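How to Oil a Wooden Tabletop

A bare or worn wooden top can be brought back with oil in a weekend. Most of that time is waiting. The work itself is sanding, wiping and more wiping, and you need no special skill for any of it. These steps are for solid wood tops, such as a kitchen table, a desk or a workbench you want to keep decent. Veneered tops can be oiled too, but go very easy on the sanding, as the top layer is thin and you can't put it back.

What you need

Sandpaper in 120, 180 and 240 grit
A sanding block, or a random orbit sander
A vacuum with a brush head
Lint-free cotton rags, more than you think
Hardening oil for furniture (tung, boiled linseed or a ready-mixed hard wax oil)
Nitrile gloves
A white nylon pad
A metal can with a lid, half filled with water

First find out what is on the wood now. Put a drop of water somewhere it won't show. If it soaks in and leaves a dark spot, the wood is bare or the old oil has worn off. If it sits there as a bead, there is still a finish. Rub another hidden spot with a rag and a little denatured alcohol. If the finish goes sticky it is probably shellac. Varnish usually stays hard, and varnish has to come off completely before any oil will go in. You can sand it off, but on a big top a scraper is faster and makes less dust.

Clear the table and wash it with warm water and a few drops of dish soap. Wring the cloth out well. Dry it with a towel and then leave it overnight. If you sand damp wood the paper clogs, and the scratches stay fuzzy no matter how fine you go afterward. 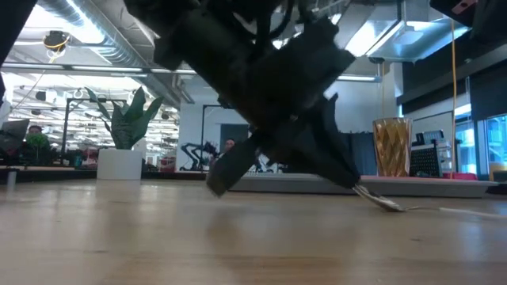
Text by Lovisa Kvam

Sanding

Start with 120. Go with the grain if you are sanding by hand. With a random orbit sander the direction matters less, but keep it flat and keep it moving, and don't lean on it. Most people press too hard around a stain and end up with a shallow dish that shows as soon as light hits it from the side. Sand the whole top evenly instead and accept that a deep stain may only fade.

Draw light pencil lines across the top before each grit. When the lines are gone everywhere, you are done with that grit. Vacuum, wipe with a barely damp rag, let it dry, draw new lines and move on to 180.

Before the last grit, raise the grain. Wipe the top with a wet (not dripping) cloth and let it dry for a couple of hours. It will feel rough. Then sand lightly with 240 by hand, only enough to take the roughness off. Skip this and the first wet glass will raise the grain for you.

Break the sharp edges with two or three strokes of 240 on a block held at an angle. Oil wears through first on a sharp edge.

Vacuum one last time, including the underside lip and any gaps between boards.

First coat

Open the windows. The room should be at normal living temperature. In a cold garage in February the oil will stay tacky for days, so bring the top indoors if it comes off its legs.

Stir the oil. Don't shake it. Pour a small puddle in the middle and spread it with a rag, working out toward the ends. Keep feeding oil to any patch that turns dull. End grain drinks far more than the rest and will need going over several times.

Leave it for 10 minutes, or whatever the can says. Wipe off everything that has not soaked in, using clean rags and changing them often. The surface should feel almost dry when you finish. Oil left on top does not make a thicker finish. It makes a gummy one, and the only cure is to rub it back with fresh oil and a nylon pad, or to start over.

Do the underside as well, at least one thin coat. A top sealed on one face only can cup when the seasons change.

Rags

Rags wet with drying oil can heat up and catch fire without a spark. Put each one in the can of water as you finish with it and close the lid. If you don't have a can, spread them out flat, one layer thick, outdoors on something that won't burn, away from the house, until they are stiff. Do not leave them in a pile, in your pocket or in the trash.

Second coat and after

Wait until the next day. Rub the top lightly with the nylon pad, vacuum, and put on a second coat, much thinner than the first. It will take less oil than you expect. Wipe it all off as before. Softwoods and very dry old tops may want a third coat, and you can tell by looking for dull spots against the light.

You can set light things on the table after two days. Wait longer before putting down anything heavy or wet. Full cure takes a few weeks with most oils. Until then use coasters, don't lay a plastic tablecloth over it, and lift things instead of dragging them.

Looking after it

Wipe spills when you see them. Clean with a damp cloth and mild soap, nothing with ammonia or bleach in it. Do the water drop test again every few months, and when the drop stops beading, put on one thin maintenance coat. No sanding needed, only a wash, a dry and a rub with the pad.

White rings from hot cups often come out with a little oil on the pad, rubbed with the grain. Black rings are from iron and water, and those need oxalic acid. Read the label and wear gloves and eye protection.

Last updated Sun 19 November

Comments

Mieczysław Sadowski
I did my oak desk this way. The pencil lines helped a lot. I had been stopping at 120 much too early in the corners.

Remedios Robles
Can I use olive oil? I have a lot of it.

Lovisa Kvam
No, olive oil never hardens and it can go rancid. Use one of the drying oils in the list.

Bendik Sæther
On pine I get blotches after the first coat. Second coat evened out most of it but two patches are still darker.

Ingvild Bakke
Bendik, mine did the same. I sanded the dark patches back with 240 and did the whole top again. Better, still not perfect.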